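Home | Stories | Reviews | Shop

Tâm Bùi had been paid to love the book, and on page 8 she still didn't.

"A quiet miracle," said the cover of Prasby. It said so twice. Lapointe, who had published it, wanted 200 words of praise by noon.
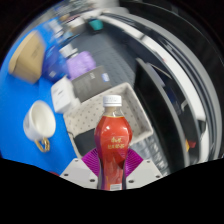
She read on. A widower drew his late wife's kitchen, panel after panel, and the kettle never boiled. Was that grief, or a man who couldn't draw steam?

She rang Damano at the shop.

"Sold any?"

"We've ordered 1,550."

"I asked if you'd sold any."

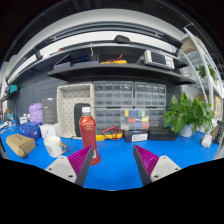
He coughed. "People say it grows on you."

"So does mould."

She went back to the kettle anyway. On the last page it had a small dent in it, and she couldn't remember if the dent had been there before.

She turned back to look.

736 shares | 8 comments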